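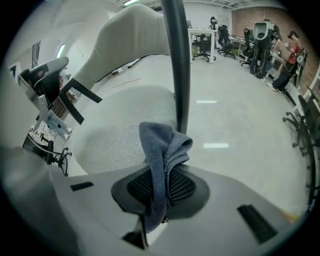 I went to the Tustano open day in Lasumen to learn how a chair gets clean, having reached the age where this counts as a reason to take a train. The upholstery care session was the third stop on the route, up one flight of stairs, and it was the only one with a waiting list. I had put my name down by email two weeks before and received a reply asking if I had any allergies. I don't, unless you count enthusiasm before ten in the morning. The main patient was a large upholstered chair in a color somewhere between beige and gray, which is the color of most of the chairs I have ever sat in and spilled on. There was a rounded light gray cushion too, with the speckled, felty kind of surface that hides crumbs for years, and a blue-gray cloth with a soft nap like a bath towel's, which already looked as crumpled as the ones under my sink.

But I should start at the door, like everybody else did.

Tustano makes and repairs seating. It opens its building to the public once a year, in October, on a Thursday, a schedule that guarantees an audience of retired people, people pretending to be at the dentist, and me. The works is a fifteen-minute walk from the Lasumen station if you follow the signs and twenty-five if you follow the man with the backpack who looked as if he knew where he was going. He was going to the swimming pool. I would like it noted that four of us followed him.

At the entrance you get a paper badge, a map, and a choice of sticker, green for "happy to be asked to try things" or white for "just looking." I took white. The woman at the desk looked at me with such disappointment that I went back and changed it.

The first stop is the frame shop, where they cut and join the wooden parts. It smells wonderful and you are not allowed near any of it. A yellow line is painted on the floor and visitors stand behind it and watch somebody put a leg on something. The guide explained the joint being used, and I wrote it down, and I now can't read what I wrote. It may say "corner block" or "coroner clock." The point was that the screws alone won't hold a chair together for long and the glue does more of the work than you would think. A boy of maybe eight asked what happens if you glue the leg on backward. The guide said that it had been done, once, and that the chair was in the staff lunchroom. We were not shown the lunchroom. I asked twice.

Stop two is foam and filling, and it was the dull one, through no fault of the foam. You squeeze a soft block, then a medium block, then a firm block, and then the people behind you would like to squeeze them. The guide gave us the density numbers for all three. My own sofa at home is apparently a fourth type, which she described as "over."

Then came the care session in Room 11, with the waiting list.

I had pictured a lecture. It was more of a workshop, run by two people from the repair side who had clearly cleaned up after every kind of human being there is. They began by asking us what we used at home. The answers were dish soap, baby wipes, white vinegar, shaving foam, "just water," and, from a gentleman near the back, turning the cushion over. The instructors wrote all of these on a board and crossed out everything but the water. The cushion man looked as though he had lost a friend.

Their method, as best I could get it down:

Vacuum first, and use the brush attachment, and do the creases where the back meets the seat. Everyone skips this and goes straight to the wet part, and then they are making a thin soup out of dust.

Find the cleaning code on the label. If there's no label, try a spot the size of a coin on the underside and go and do something else for a day. (A day! I have never once waited a day. I have waited until the kettle boiled.)

Damp the cloth, wring it, then wring it again. One of them held that nobody over the age of thirty has enough faith in the second wring, and made us all do it over a bucket. A surprising amount came out.

Blot from the outside of the stain toward the middle. Do not scrub. The word "scrub" was said in the tone other people use for "arson."

Do the whole panel, edge to edge, even if the mark is tiny, or you'll be left with a clean spot, and a clean spot on an old chair is worse than the coffee was.

Let it dry with air moving past it and no heat. A hair dryer was mentioned. Several of us looked at our shoes.

After this the green stickers were invited to step forward, and I learned why the desk woman had been keen. I was given a sample panel of pale fabric with a stripe of cold tea across it, a cloth, and four minutes. I blotted. I blotted from the outside in. With a minute left I had turned a narrow brown stripe into a wide tan one, and the instructor put her head on one side and said it was "very even." The woman next to me, who had told us all she was only there for the gift shop, got hers out completely. She held it up so that everyone could see. I'm told the panels go back in the stack for next time, so mine is probably still in circulation, as a warning.

They sell their own cleaner, of course. It is called Stekodix, it comes in a bottle with a trigger, and it turned up in the talk with the regularity of a cousin who sells insurance. In fairness to them, it was only ever offered after the water had been given a chance. It smells a little of pears. I bought one. I also bought a refill, and I'd like to be able to explain that.

Questions took longer than the demonstration. People had brought photographs of their own furniture on their phones and showed them around like grandchildren. A couple in matching rain jackets wanted to know about red wine on cream wool, and after some careful questioning it came out that the wine had been there since their housewarming. The instructor asked when the housewarming was. They conferred. She suggested a throw blanket.

The final stop is the showroom, which is where the Ko lives. The Ko is the armchair Tustano is proud of, low and wide with a back that leans as though it has heard some news. A card beside it said it costs $2,000 and that 1,810 of them have been made so far, with a small party planned when the count gets to 2,000. I sat in one. It is extremely comfortable, and I can report that it is also difficult to get out of with dignity while holding a paper bag, a map, and two bottles of upholstery cleaner. A staff member offered me an elbow. I took it.

You can order the Ko in nine fabrics. I asked which one was easiest to keep clean and was shown a dark brown. I asked which one people buy, and was shown the cream.

Lunch was soup and a roll in the loading bay, at long tables, and better than it needed to be. Seating at the tables was on folding chairs from some other company. I turned mine over to check, and so had the man across from me, and we nodded at each other. The coffee ran out at half past twelve and was not seen again.

A few practical notes if you are thinking of going next year. Book the care session the moment they announce it, there are only two and the afternoon one had been full for a week. Wear shoes you can stand in, since for a place that makes chairs they are strict about which ones you may sit on before the showroom. The stairs to the second floor are steep, but there is an elevator behind the reception desk that isn't on the map and you only have to ask. Children are welcome everywhere except the frame shop, where they have to be over six and holding somebody's hand. The gift shop takes cards. The soup table doesn't.

The map says to allow two hours. I was there for four and a half, missed the train I had meant to get, and spent the wait on a station bench examining the seams.

I have done one chair since. I vacuumed the creases and found a pen, a dental appointment card from another city, and an amount of rice that I am not going to state. I tested a spot on the underside and waited nearly a whole evening. The second wring really does produce more water, and I have been telling people so. The arm I did first has come up well. The other arm gets its turn on the weekend, and until then I've put a blanket over it, as advised.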